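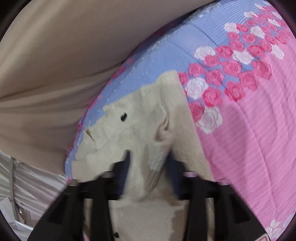

4. Suivre une série épisode par épisode

Vous avez créé votre compte Casteo et choisi votre fuseau horaire : on passe enfin à la partie amusante ! Le carnet de visionnage vous permet de noter chaque épisode, d'écrire vos réactions à chaud et de retrouver trois saisons plus tard cette réplique qui annonçait tout.

4.1 Ajouter une série

1. Ouvrez l'onglet Mes séries, puis touchez le bouton +.
2. Tapez le titre, en français ou en version originale. Les deux fonctionnent, même avec une petite faute de frappe.
3. Choisissez la bonne fiche dans la liste. Pour les remakes, vérifiez l'année et le pays : Pradwood existe en deux versions, et la fiche de 8 épisodes est celle de la mini-série.
4. Indiquez où vous en êtes. Si vous reprenez en cours de route, touchez « Tout cocher jusqu'ici » et Casteo remplit les saisons précédentes d'un coup.

Remarque : les épisodes spéciaux sont rangés en « Saison 0 ». Ils ne comptent pas dans votre progression, sauf si vous activez l'option dans Réglages > Calcul.

4.2 Régler le bouclier anti-spoilers

C'est notre fonction préférée, prenez deux minutes pour la régler !

1. Dans la fiche de la série, ouvrez Bouclier.
2. Sélectionnez un niveau :
Léger – masque les résumés des épisodes non vus.
Moyen – masque aussi les images et les titres.
Total – masque en plus la distribution, les notes et tous les commentaires.
3. Touchez Appliquer. Un petit cadenas s'affiche à côté du titre.

Attention : le bouclier agit uniquement dans Casteo. Les notifications de vos autres applications passent toujours, y compris celles de votre cousin qui a vu le final de Rosser avant vous.

4.3 Écrire une critique d'épisode

1. Cochez l'épisode, puis touchez le crayon.
2. Donnez une note de 0 à 10. Les demi-points sont acceptés.
3. Rédigez votre texte. La critique courte est limitée à 511 caractères ; au-delà, elle bascule automatiquement en critique longue.
4. Si vous révélez un élément de l'intrigue, sélectionnez le passage et touchez Flouter. Les lecteurs qui ont vu l'épisode le liront normalement.
5. Choisissez Privé, Amis ou Public, puis Publier.

Astuce : notez vos impressions juste après le générique, quitte à les reprendre le lendemain. Casteo garde les deux versions, et c'est un vrai plaisir de les comparer en fin de saison !

4.4 Importer votre historique depuis Civitz

1. Dans Civitz, exportez votre liste au format CSV.
2. Dans Casteo, allez dans Réglages > Importer et sélectionnez le fichier.
3. Attendez le message de confirmation sans fermer l'application.

Attention : n'importez pas deux fois le même fichier, vos visionnages seraient comptés en double. En cas d'erreur, Réglages > Importer > Annuler le dernier import remet tout en place.

Code 146 : le fichier contient des titres non reconnus. Ils sont placés dans le dossier À trier, où vous pouvez les associer à la main.
Code 2108 : le fichier est vide ou mal enregistré. Refaites l'export depuis Civitz.

Passez ensuite à la section 5 pour créer un groupe de visionnage avec vos amis.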